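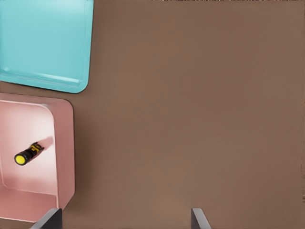 ## Fault review: sorting cell, battery task

Date: 14/09/2024
Present: Naa Nartey (chair), Christos Economou, Analyn Cruzado, Réka Kelemen, Ramil Padilla (minutes)
Apologies: none

### 1. Previous minutes

Accepted with one correction. The item on spare finger pads should read "ordered", as Christos had already placed the order with Pálfi before that meeting.

### 2. What happened

Réka went through the log. The job was the usual one: pick the battery from the pink bin, carry it over the divider gap and release it in the turquoise tray. It was running on the real cell under the Stekine controller, after a software update the same morning. The simulated version of the job had passed with no faults.

On cycle 3,223 the arm went down into the bin on the approach side and the outer finger met the right wall. The force limit should have stopped the move at first contact. The arm kept pushing for 7 seconds, slid the bin along the table and then closed on the battery at a bad angle. The fingers gripped it across one end and squeezed hard enough to dent the case.

Analyn was at the desk and pressed the emergency stop. The arm held position with the battery still in the fingers. She did not open the guard. No one was hurt. There was no smoke and no leak that she could see, and the battery was left where it was for 60 minutes before Christos removed it with the long tongs and put it in the sand bucket outside.

Naa asked whether the stop had worked as it should. Christos said yes, power to the joints dropped at once and the brakes held. The gripper is on a separate supply and keeps its grip when stopped, to avoid dropping parts. Ramil said this is fine for most parts but he does not like it for batteries. See item 5.

### 3. Cause

Two separate faults were found.

- The update put the force limit back to its factory value. Our own value is stored in the Prasari settings file, and the file was not reloaded after the restart. There was no warning on the screen.
- The bin walls in the simulation were lower than the walls of the real bin. Réka measured both on Thursday. The planner thought it had room to come in at a slant with the fingers wide open, and on the real bin it did not. The tray has a low rim and does not have this problem.

Christos pointed out that either fault alone would have been minor. With the correct limit the arm would have touched the wall and stopped. Naa wants both treated as equal in the report and not one listed as the main cause.

Analyn asked if the position of the battery mattered. Réka has replayed the pick in simulation with the battery lying diagonally, and with that angle the planner turns the wrist so that one finger comes down nearer the wall. It still reports a clear path every time with the old bin model. With the corrected model it rejects the slanted approach and comes straight down.

### 4. Simulation work

Réka has corrected the bin model and is rerunning the pick set: 48 start positions, with the battery at different angles. She showed the opening state of one run, gripper open and clear of the bin. The runs are not finished, and results will go to everyone by email.

Ramil asked that the tray model be measured too, even though nothing went wrong there. Agreed.

There was some discussion about who checks a model against the real part when a new bin is bought. The current bins came in April and were added to the simulation from the supplier's drawing. Letoseo supplied the drawing, and it may be for a different depth of the same bin. Christos will ask them. Until then, supplier drawings are not to be used without a check by hand.

### 5. Safety matters

- The real cell stays locked out. The key is with Naa.
- No live batteries in the cell until further notice. Dummy cells only, when it does restart.
- Force limit to be read back from the controller and written in the cell book at the start of each shift.
- Gripper behavior on emergency stop: Ramil to find out if the grip force can be lowered on a stop without letting go completely. Christos thinks the controller allows it — he has not tried it.
- The sand bucket is to be moved nearer the door. Analyn said the walk past the compressor with the tongs was too long.

### 6. Actions

| Action | Who |
|---|---|
| Finish the reruns and send results | Réka |
| Measure the tray and update its model | Réka |
| Ask Letoseo about the bin drawing | Christos |
| Add a startup check that halts the cell if the settings file is not loaded | Christos |
| Gripper force on emergency stop | Ramil |
| Move the sand bucket, put up a sign | Analyn |
| Write the incident report | Naa |

### 7. Any other business

Analyn asked for a second pair of long tongs. Approved.

Next meeting once the reruns are complete. Naa will send the time.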